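Home Talks Notes Events Contact

Trays, Boards and Pieces: Clearing Down a Chess Table
Speaker notes, Preslow games storage session
September 8, 2024
12 shares 2 comments

Slide 1. Title
Wait for the door to close. Say what the talk covers: the stretch between the end of a game and the lid going on the box. Boards and clocks come up only where they affect the pieces. Questions at the end, except on dimensions, which can be asked as we go.

Slide 2. Terms
Board: the playing surface. Tray: any open container with a rim that sits beside the board during play or clearing. Box: the closed container the set travels in. People say "box" for all of them and the instructions stop making sense. Set the terms now and stick to them.

Slide 3. Where pieces get damaged
Very little damage happens in play. Most of it comes from tipping a full board into a box. Knights lose ears, kings lose the cross, and gloss finishes pick up scuffs at the collar and on the edge of the base. Pass the Kavari knight around here. The chip is behind the left ear — hold it to the light.

Pawns survive tipping well but go missing more than anything else. A pawn that lands on its side rolls in an arc, the base being wider than the head, and the arc usually ends at the table edge.

Slide 4. Why a tray
A rim stops the roll. That is most of the argument. The second part is that captured pieces already have to go somewhere, and if they go into the tray during the game then half the clearing is done by the time the game ends.

Mention that the Bakker room tables have no lip.

Slide 5. Tray dimensions
The Zeruleck tray we settled on is 373 mm long on the inside. The board squares are 58 mm. A tray longer than the board side is wasted table. A shorter one fills up and pieces start to sit on top of each other.

Rounded corners are easier to empty than square ones. A sloped inner wall helps too, provided the slope is steep enough that a pawn won't climb it and come over the rim. Test this with your own set before buying a stack. Roll a pawn at the wall with moderate force and see where it stops.

Slide 6. Colour
Choose a tray that contrasts with both sides of the set and with the table. Brown trays on brown tables fail for dark pieces. White trays fail for light pieces. Black was tried and dropped. Pink, green and mid-blue all work, and a matte floor is better than gloss under overhead lights. If somebody objects to pink, the reply is that a black pawn on pink can be found from across the room.

Slide 7. Lining
Felt is quiet but holds dust and crumbs. We tried a 3 mm foam sheet, which curled at the corners. Bare plastic wipes clean. It is louder. Leave it at that unless asked.

Slide 8. Clearing order
Six types of piece, taken in this order: kings, queens, bishops, knights, rooks, pawns. Tall pieces lie along the long side of the tray with heads one way. Pawns fill whatever is left. They can lie on their sides.

Lift by the waist, under the collar. A grip on the head of a pawn slips, particularly on polished plastic. A grip on the base is steady but brings your knuckles into the neighbouring pieces.

Set down, then release. Dropping from rim height is what marks the gloss.

Slide 9. Tray on the table
Pause on this slide. Put the sample tray on the lectern.
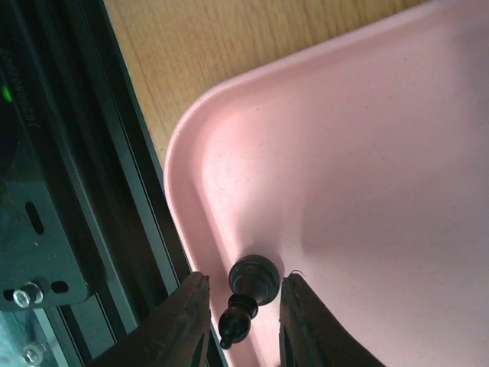
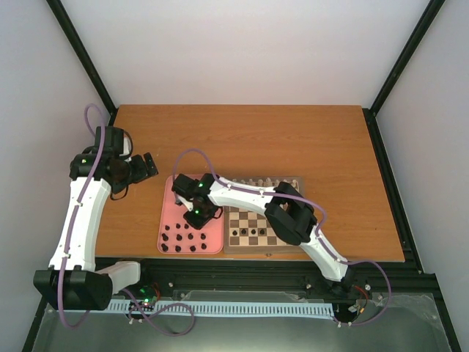
Pink tray, wooden table.

Slide 10. Position of the tray
Keep it close to the board but not touching. If it touches, every knock on the rim shifts the pieces still standing. A hand's width is sufficient. Players who share one tray should agree on the side before the first move, and the clock goes opposite.

On varnished tables the tray will slide. Rubber feet fix this — check them in September, when the sets come out of the cupboard, as the adhesive dries up over winter storage.

Slide 11. Tray to box
Check the pieces against the printed card before they leave the tray. Spare queens go in the small bag. Pour nothing. If the box has slots, fill the slots for the tall pieces first and leave the loose compartment for pawns.

Slide 12. Questions
Likely ones: weighted pieces (same method, stronger tray), magnetic sets (no tray needed), washing plastic pieces (lukewarm water, mild soap, dry before boxing, keep the felt bases out of the water). Price of the trays: refer them to the handout.

Collect the Kavari knight before people leave.

Related
Board Care: Vinyl, Timber and Card
Labelling Boxes for Shared Sets
Clock Batteries and Where to Keep Them
Replacing Felt on Weighted Bases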